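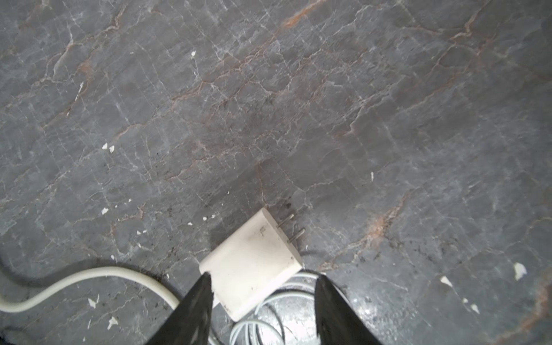

6 min read

Research / Heritage Interiors

Bok-nam Yang and Da-eun Kong
July

3. Maintenance records and the ageing of public stone floors

Figure 3. Dark grey marble flooring with white and rust-orange veining.

The condition of stone floors in civic buildings is usually reported through surveys done years apart. Cleaning and repair logs, kept for ordinary purposes by building staff, have received less attention. This section considers what such logs can add, using the records of the Lerkudau municipal library and the former exchange hall at Ham.

The two sites supplied 2695 log entries. Of these, 1212 referred to a floor surface and were retained for coding. Entries were short, often a single line, and the vocabulary changed with each contractor. The word "crack" was especially unreliable – at Ham it was applied to open joints, to natural veining and to true fractures alike. Dark marbles with a close network of pale veins, such as that in Figure 3, are the most likely to be misreported in this way. Where an entry could not be resolved from the wording alone, both authors read it separately and then agreed on a code.

After coding, 54 entries were classed as structural. Most came from Lerkudau, where the entrance was moved during the renovation and foot traffic began to cross a part of the floor laid over an older service trench. The remaining floor entries dealt with polish, staining, salt and grit carried in over winter, and loose mats. Rust-coloured marks were a recurring source of complaint at both sites, although the logs seldom say whether the colour belonged to the stone or had been left by metal furniture.

Gaps in the record limit these findings. The Ham logs are missing for 21 months, a period that includes a change of cleaning contractor, and no attempt was made to estimate the lost entries. Results for that site are therefore reported by year of record, as set out in Section 4.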